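Podcast Ads and Small Brands: Do Host-Read Spots Do Better?

By Naima El Ouafi
September
Print | E-mail
14 shares | 2 comments

Project report, Intro to Digital Marketing

Question was simple. Small companies have small ad budgets. If they buy time on a podcast, should the host read the ad or should they send in a finished spot with music and a voice actor? Most of the articles I found say host-read, but a lot of those are written by people who sell host-read ads. So I wanted my own numbers.

I made two ads for a made-for-class brand, Cledico (a refillable pen). Same script, same length. One read by the host of Garar, a campus show on movies and games, in her normal voice. The other one produced, with a music bed. Both had a link at the end, different link for each so I could tell them apart.

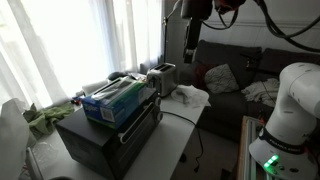

White Franka Emika arm, green status light on.

Listeners came from the Garar mailing list and two class forums. 470 people opened the survey page. 243 got the host-read version and 221 got the produced one. The rest closed the page before any audio loaded, so they are out. Everyone heard the same four minutes of show with the ad in the middle, then answered six questions. Could they name the brand, what did it sell, did they skip, would they look it up, did it annoy them, did they trust it.

Recall was close. Closer than I expected. People who heard the host-read ad were a bit better at naming the brand but not at saying what it sold. A few wrote "paper" or "notebooks." Skipping was lower for host-read, and this was the clearest gap in the whole project.
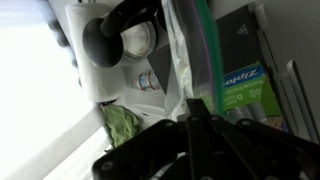 Trust went the other way for people who had never heard the show before. They liked the produced ad more. Makes sense, they don't know the host so her saying she likes a pen means nothing to them. Regular listeners were the oposite. I should of asked how long they had been listening, I only asked yes or no.

Link clicks: too few to use. Left them out of the charts.

Problems. The mailing list is mostly fans, so host-read had a head start. Only one host, one script. Also the music bed was a little loud and three people complained about it in the comments box, which could be the annoyance score right there. Esquivel (the second brand I planned) got dropped, ran out of time to record.

What I would tell a small company: if the show has a loyal crowd, pay for host-read. If you are buying across lots of shows where your ad is new to everyone, a clean produced spot is fine and you can reuse it. Check the volume.

Survey questions and both scripts are in the Gitstead folder, chart file too. Raw answers on request, names removed.

Print | E-mail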